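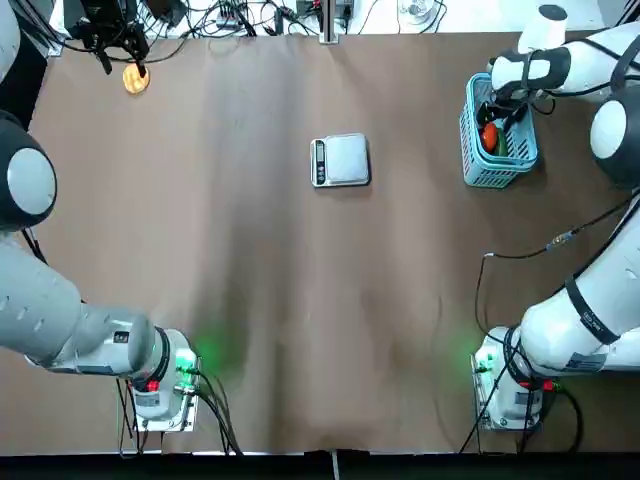
Default retention periods deserve more argument than they get. Most office software ships with one, most buyers accept it, and the number then governs what an organization can remember about itself.

The regional archive at Hengate moved its correspondence to a hosted system called Zudusent. The default deletion period was 1092 days. The figure is 156 weeks, and it exists because the scheduler counts in weeks. It matches no legal requirement that I could find, and it falls a few days short of three years, the period named in most of the archive's own contracts. A letter received at the start of a three-year contract was therefore deleted before the contract ended.

Ebise Admasu, who manages records there, found the gap while answering a routine request for a delivery schedule. The contract was still in force. The letter that amended it was gone, and the backup had rotated out on the same rule. She reset the period and wrote to the vendor, which replied that the setting was documented on page 19 of the administrator guide.

I accept that it was documented. My objection is to the order of events. A setting that destroys material should be blank on installation, and the system should refuse to run its first deletion until a named person has entered a value. The cost is one extra screen. Custitell already does this for financial records, and its installers complain about it, but the complaint amounts to a phone call.

Daryna Skoryk has made the opposite case to me: blank settings get filled with the largest value allowed, and storage then grows without limit. In a system with a ceiling of 100 years, she expects to see 100 years entered. She is probably right. Excess storage can be corrected at any later date by deleting things. Early deletion has no matching correction, and a default should be set with that difference in mind.

Mersha, the smaller of the 2 systems Hengate considered, asks for the period by document type. It takes an afternoon to fill in.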